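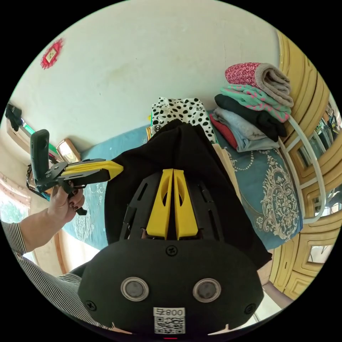 Grade the Folding, Not Just the Code

The robotics elective at Crichton has 11 students this term and one project: collect demonstrations of household folding with hand-held grippers, then train a policy on them. I have helped judge the end-of-term showing twice, and I think the marks go to the wrong half of the work.

Under the current rubric, training code and the final demo carry most of the score. Data collection is pass or fail. A team that submits 145 episodes passes, whatever is in them.

Cloth punishes this. Black fabric shows few edges to a camera, and a fold pinched a little too low changes everything that follows. A student who works both grippers in a real bedroom, over a patterned bedspread, has to decide where to grasp, how fast to move and when to throw an episode out. Those decisions end up in the model. The code, in most teams, is the same repository with 2 settings changed.

Cameron Hepburn, who teaches the course, objects that collection is hard to grade fairly - homes differ, and so do clothes. I agree that they differ. A written log would handle most of it: what was folded, what was discarded, and why. The Berkgate club already asks for one page per session, and its judges read it before the demo.

I would put collection at half the mark, starting in July.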